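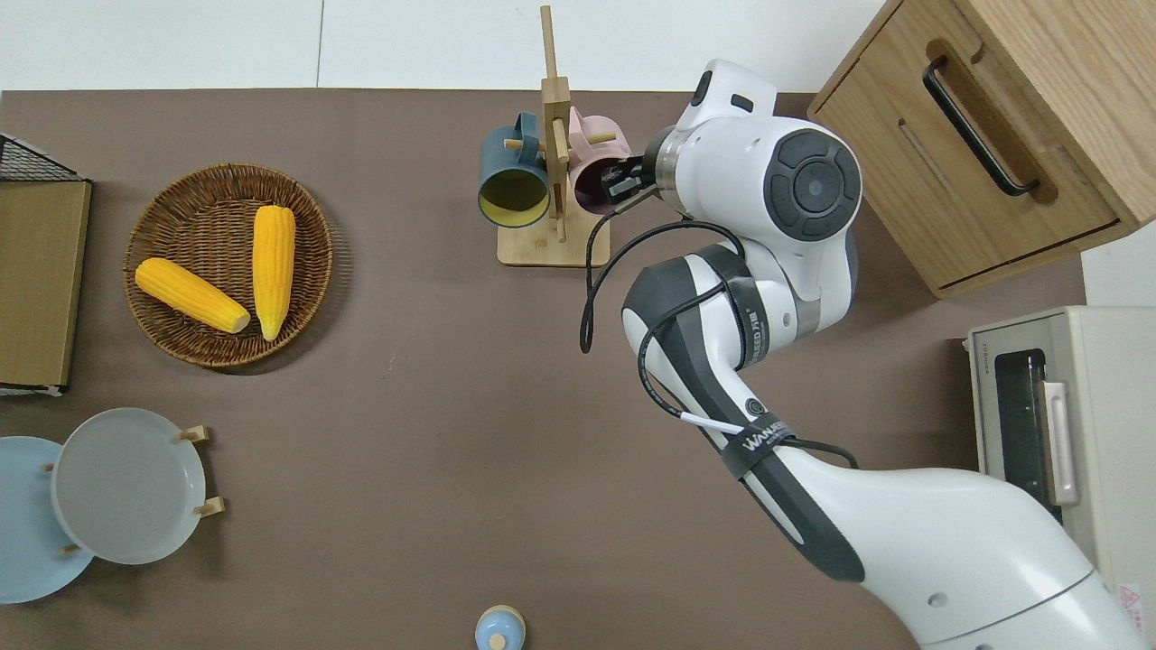 Two mugs on a wooden mug tree, one teal with a yellow inside, one pale pink.

The Flerkent pottery opens its doors to the public once a year, in February, when the roads are at their worst and the kilns are at their most attractive. I suspect these facts are related. We parked in a field marked OVERFLOW at a quarter to ten in the morning, which told me the regular lot was for people who take pottery more seriously than we do.

Admission is free, but you have to sign a form promising not to touch anything, and then for the next two hours people hand you things. I was handed a lump of clay before I had my gloves off. It was cold and weighed about as much as a cat.

Our guide was Chepkoech Sang, who has worked in the glaze room long enough to have opinions on the color beige. She started us in the clay store, a concrete shed that smells like a riverbank. The clay comes in by truck, gets mixed with water, gets the water squeezed back out, and then has a bit of water added. I asked why they didn't just stop partway through. She gave me the look I give people who ask why I don't just write faster.

The casting room was the best part of the tour and also the slowest. Liquid clay is poured into plaster molds and everybody stands around while the plaster drinks it. We did this for 43 minutes. Chepkoech filled the time with the history of the building, which was a cannery, then a roller rink, then empty, then a cannery again for one bad summer. The rink floor is still there under the racks. Two of the older casters apparently met on it.

After that came the handles. Somehow I had never thought about handles. They are made separately and stuck on by hand with runny clay, and Rogelio Estrella has been doing it for most of his adult life. On a good day he gets through 340. He let a few of us try. Mine looked like an ear. My wife's looked like a handle, and I heard about it as far as the kiln room and again in the car.

The kilns themselves you see from behind a yellow line. There are two, a big one and one they call Bai that is used for odd jobs and test pieces. Bai was running. The big one had been opened the night before and was still giving off enough heat that the whole group drifted toward the line and stayed there with their coats unzipped, asking the kind of technical questions people ask when they don't want to go back outside. A man in a green hat asked what "bisque" meant twice.

Then the glaze room, where you get the color. Wet glaze looks nothing like what comes out. A bucket of what I took for dishwater was their best-selling blue, and something the shade of a strawberry milkshake turned out to be dark green. The inside of a mug is done first, by pouring it full and tipping it out again, and the outside gets dipped. Two-tone mugs cost more because they have twice as many chances to go wrong. Chepkoech showed us a shelf of ones that had. I liked several of them better than the good ones and was told they weren't for sale, then that they were, then that I should ask in the shop.

The shop is where the tour ends, naturally. Seconds are on the left, firsts on the right, and the mug trees are by the register where your resistance is lowest. Zawadi Okoth was ringing people up and wrapping each piece in old copies of the Ikport paper, so I now own most of last fall's high school football scores. The rejects from the glaze room were out back in a crate. I bought three.

Lunch was soup in a tent. It came in paper cups. I'm going to leave that alone, except to say that we were standing next to a building full of bowls.

A few things, if you're thinking of going next year. Wear shoes you don't love, as the casting room floor is wet from wall to wall. The ten o'clock tour fills up, and the noon one sees the same rooms with less history. There's one restroom, at the far end of the old rink, and the line for it moves at about the speed of the plaster. The gate closes at three. They mean it, and the field marked OVERFLOW has a long walk and a ditch in it.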